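馆务日记

1月17日,阴,午后转小雨。

上午处理东侧工作间墙面挂具事宜。该间自去年6月粉刷以后,墙上一直未设任何挂放设施,各组日常所用的小件工具、钥匙、量尺、剪刀之类,或置于窗台,或压在登记簿下,取用不便,交接时亦多有遗漏。上月底办公室汇总各组意见,挂具一项列在首位,遂于年初向Wesero订购方形白色底座、金属丝弯钩的粘贴式挂钩一批,昨日傍晚送达,随附货单一张,编号1044,已按例粘入收货簿。

开箱验看由本人与Boonsong Inthanon共同进行。底座外形为圆角方形,中央有一圆形凹位,弯钩以细金属丝制成。包装内另附法文说明一页,文字甚简,仅言粘贴前须除尘,粘贴后不宜立即受力,至于静置时长,未作明示。为稳妥计,经与Wimesdale总部后勤处通话,对方建议照该处仓库的做法,静置一夜后再行使用。本人以为可行,已记入操作要点。

墙面清洁在前日已做过一遍。本人今晨以手指拭之,靠近暖气管的一段仍有细灰,遂请Boonsong Inthanon以微湿棉布重擦,再以干布收净。浅灰色墙漆对水渍较为敏感,擦拭时须顺一个方向,来回用力则易留下发亮的痕迹,去年西侧走廊即有此教训,至今斜光下仍可辨认。待墙面晾干期间,我二人至隔壁清点旧有挂具,其中塑料者多已发黄,有数件背胶失效,一碰即落,均予报废;铁质者尚可,留作储藏室之用。

关于安装高度,事前有两种意见。Benoît Bouvier主张取高,理由是工作台沿墙而设,台上若有器物,挂得过低则相互牵扯;Boonsong Inthanon主张取低,因组内有同事身量不高,每日伸臂取物,久之不胜其烦。双方所言俱有道理,本人未即表态,请二位各自站到台前,以纸条在墙上试贴,比照数次,最后取其中间略偏高的位置。所定高度已用铅笔在门框内侧做了记号,日后若在对面墙上加装,可以照此办理。

钩与钩之间的距离也作了考虑。初拟较密,以节省墙面,试贴后发现挂放剪刀时手柄张开,必与邻件相碰,遂予放宽。Benoît Bouvier另提一事,谓细丝弯钩可在底座下摆动,挂取时若用力偏向一侧,钩身会随之歪斜,应在使用须知中写明须自上方套入、垂直放下。此意见甚为中肯,已采纳。
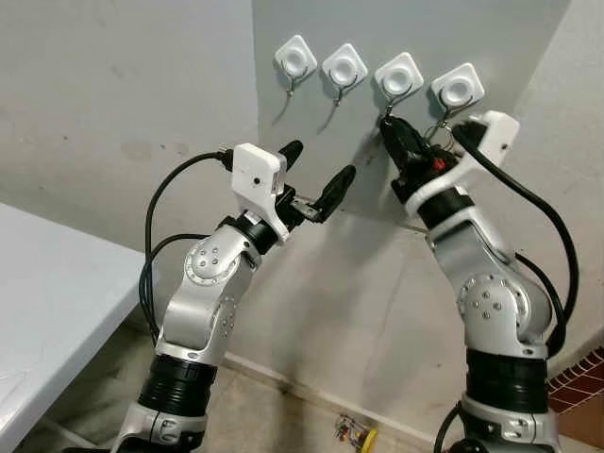 栏目:房舍与陈设/墙面挂具

白色底座衬于浅灰墙上,颜色相近而不突兀,与房间原有的格调尚称协调。当初选色时,采购目录上另有黑色与原木色两种,办公室内部曾有讨论,多数同事倾向黑色,认为耐脏。本人考虑到该间采光一般,冬季午后三时以后即需开灯,墙面宜保持简净,故仍定白色。今日观之,此项决定可以维持。细丝弯钩则较为轻巧,与底座相配,不显笨重。

午间与Benoît Bouvier核对挂放品类。原拟清单过长,几乎将抽屉中的物件全数搬到墙上,如此则墙面很快又成杂物之所,与设置初衷相违。经逐项商议,议定下列原则,录此备查:

一、每日使用、且用后须立即归位者,方可上墙。

二、较重之物不上墙,锤、钳等仍入抽屉。

三、有刃之物须加护套,刃口朝下。

四、私人物品,包括围巾、雨伞、布袋,一律挂于门后衣架,不得占用工作挂钩。

第四条看似琐细,实为旧弊所在。前年走廊一排挂钩,本为放置公用钥匙而设,不出一月即为雨伞所据,钥匙反而散落各处,最后不得不登报式地在布告板上逐件寻找,颇费周章。此次务请各组组长向组员说明。

清单既定,即着手制作标签。以往标签系手写,字迹不一,且纸张受潮后卷边,今改用打印,外覆透明薄膜。标签用语力求简短,只写物名,不写编号,因编号另载于登记簿,两处并列反生混淆。拟贴于底座下方,或贴于底座上方,尚有斟酌。贴在下方则为所挂之物遮住,须将物件取下方能看见,归位时却恰可一目了然;贴在上方则随时可见,但墙面略显零乱。本人倾向下方,Boonsong Inthanon亦同意,待标签裁好后先试一处。

下午二时许,Lefèvre公司来电,询问前次订购的Hivness牌抽屉分隔条是否可以分批交付。答以可以,但须注明余下部分的到货日期。该批分隔条与墙面挂具本属同一项整理计划,先后顺序为先墙后屉:墙面所容者定下,抽屉中所余者自然明了,再据以裁分隔条的长短,可免返工。电话中对方态度尚好,惟对尺寸一节答复含糊,已请其以书面确认。

关于经费,挂钩一项由本季杂项支出列支,未超预算。办公室原估用量偏多,实购19件,除本间所需外,余者存于储藏室左侧木柜上层,盒面已注明品名。如各组有意在本组范围内加装,须填具申请,写明位置及拟挂何物,由办公室核定后领取,不得自行粘贴。粘贴式挂具移位之后往往带下墙漆,补漆费工费时,且新旧漆色难以一致,此点不可不慎。

试用安排如下。首周仅挂量尺、轻便剪刀及钥匙,由Boonsong Inthanon每日闭馆前查看一次,留意底座边缘有无翘起,弯钩有无变形,情况记入本簿附页。若首周无异状,次周再按清单全部启用。工作间靠暖气一侧温度较高,背胶在此种环境下能否持久,采购时供货方未能给出明确答复,只能由我们自行观察。倘有脱落,应立即将同排各件卸去负重,报告办公室,切勿以胶水自行补粘。

另有一事附记。整理窗台时,于登记簿下找到去年遗失的储藏室备用钥匙2把,钥匙环已略有锈迹,试之仍可开锁。此前办公室曾为此出具遗失说明,并另配新钥,现旧钥既已寻回,应办理注销,新旧两套不得同时在外流通。已通知门房,旧钥收入保险柜,经手人签字。此类情形足见窗台堆物之弊,今后该处除盆栽之外,不再放置其他物品。盆栽亦以一盆为限,底下垫碟,以防浇水时漫溢至窗框。

三时半,西侧阅览室来人询问可否一并加装。该室墙面为旧式壁纸,不宜粘贴,本人建议改用落地架,储藏室现有一架,漆面磨损,修整后可用。来人表示愿先借去试放,已登记,归还日期未定,待其试用后再议。阅览室另提出,读者外衣常搭于椅背,通道因而变窄,希望一并解决。此事牵涉衣架位置及消防通道宽度,非一时可定,列入下次馆务会议程。

四时以后撰写使用须知,初稿一页,文字偏长,删去两段。Benoît Bouvier阅后建议将“不得”一词酌减,以免语气过硬。本人改动数处,但涉及私人物品及自行粘贴两条,仍保留原词。定稿拟贴于工作间门内侧,与安全须知并列,字号相同。

晚间收拾工作台。台面擦净后,将剩余包装纸折平,留作垫箱之用,说明页存档。铅笔试贴线尚有数处未擦净,须用软橡皮轻拭,不可用湿布,否则石墨晕开反难处理。此项留待明日上午办理。标签薄膜用量亦须在明日开工前清点,不足则向总部调拨。

读者留言

梧桐里:我单位也用过类似的粘贴式挂钩,暖气旁边那一排半年后先后脱落,背胶发黄。建议贵馆把查看期延长到整个供暖季。

文印室老何:标签贴在下方的做法值得参考。请问透明薄膜是冷裱还是热裱?我们用热裱的,边角容易起泡。

馆务办公室回复文印室老何:系冷裱,裁切时四边略留余量,压平即可。

S. 林:“雨伞占了钥匙的位置”,读到此处会心一笑,敝处门厅情形完全相同。请问使用须知定稿后能否公开一份?

馆务办公室回复S. 林:定稿张贴后将附于本栏,敬请留意。

青石:门框内侧做铅笔记号容易被擦掉,可以改贴一小条纸胶带,写上离地高度,下次加装时不必再试。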